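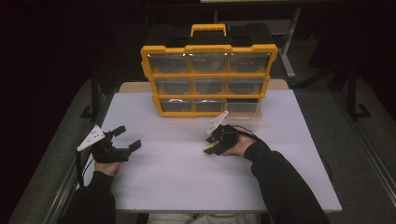 Neun Fächer, ein Griff, große Erwartungen: das Kleinteilemagazin auf dem Tisch.

Es gibt Menschen, die besitzen Schrauben, und es gibt Menschen, die haben Schrauben in einem Kästchen mit durchsichtigen Schubladen. Die zweite Gruppe hält sich für überlegen. Ich gehöre ihr seit einigen Jahren an und möchte trotzdem ein gutes Wort für die Kaffeedose einlegen.

Die Kaffeedose meines Vaters fasste alles: Dübel, Unterlegscheiben, Reißzwecken, den Schlüssel zu einem Fahrradschloss, dessen Fahrrad längst in anderen Händen war. Wer etwas brauchte, kippte sie auf eine Zeitung und wühlte. Das dauerte, war laut und führte fast immer zu einer Schraube, die ein wenig zu lang war. Man nahm sie trotzdem. Unser Küchenregal hing mit vier verschiedenen Schraubenköpfen an der Wand, und es hing gut.

Dann kam das Magazin in mein Leben, gelb und schwarz, mit Tragegriff. Der Griff ist das eigentlich Verführerische daran. Er stellt ein Leben in Aussicht, in dem man gerufen wird, das Kästchen nimmt und losgeht. Ich bin in 14 Jahren genau einmal gerufen worden, von einer Nachbarin, und die brauchte einen Flaschenöffner.

Mit dem Kästchen beginnt allerdings erst die Arbeit. Neun Schubladen wollen neun Kategorien, und die Welt der Kleinteile hat entweder drei oder 1000. Man fängt streng an: Holzschrauben links oben, Metallschrauben daneben, Dübel ganz außen. Bis zur zweiten Reihe trägt die Begeisterung. In der dritten liegen »Haken u. Ä.«, »Elektro (?)« und jene Teile, die beim Aufbau eines Regals von Hokstead übrig geblieben sind. Wegwerfen kann man die nicht. Es könnte ja sein, dass das Regal sie eines Tages zurückverlangt.

Mein Freund Jinlong Kang sieht das anders. Er beschriftet. Er hat sich dafür ein Gerät von Cesico gekauft, das schmale Streifen ausspuckt, und auf diesen Streifen stehen Maße bis auf die Nachkommastelle. Als ich einmal eine Mutter in die Schublade für Muttern legte, nahm er sie wieder heraus, hielt sie gegen das Licht und legte sie zwei Fächer weiter. Gesagt hat er nichts. Ich habe selten einen so gründlichen Tadel erlebt.

Dabei sind die Schubladen doch durchsichtig! Darin steckt ein Versprechen, das mir zu denken gibt: Man soll hineinsehen können, ohne zu öffnen. In der Praxis erkennt man durch den trüben Kunststoff, dass etwas da ist, und sonst wenig. Also zieht man doch eine nach der anderen heraus, von links nach rechts, wie ein Zollbeamter mit viel Zeit. Ob das schneller geht als die Zeitung meines Vaters, habe ich nie gestoppt. Ich fürchte mich etwas vor dem Ergebnis.

Am liebsten ist mir inzwischen die Schublade, in der nichts liegt. Jedes Magazin sollte eine haben. Bei Toltwood, wo man mir einst für 30 Euro das größere Modell verkaufen wollte, galt ein freies Fach als Beweis, dass der Kunde noch nicht genug Schrauben besitzt. Ich halte es für den einzigen Luxus, den ein Haushalt sich ohne schlechtes Gewissen leisten kann. Man zieht es heraus, schaut hinein und muss keine Entscheidung treffen. 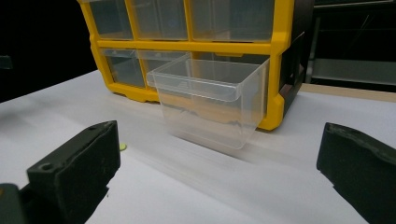

Lob der falschen Schraube

Ich will niemandem das Sortieren ausreden. Ein verregneter Nachmittag im Februar vergeht dabei angenehm, und 100 Unterlegscheiben nach Größe zu ordnen beruhigt mehr als jede App, die das von sich behauptet. Nur sollte man es als Vergnügen verbuchen. Wer sortiert, repariert in dieser Zeit nichts. Der tropfende Hahn tropft weiter, während man überlegt, ob ein Ringhaken eher zu den Haken oder zu den Ösen zählt.

Die Kaffeedose steht übrigens noch bei mir, hinter dem Magazin. Was in keine Schublade passt, kommt hinein, und sie ist schon wieder ziemlich voll. Neulich suchte ich eine Schraube für den Griff der Ofenklappe, zog acht Schubladen auf und fand sie in der Dose. Sie ist ein wenig zu lang.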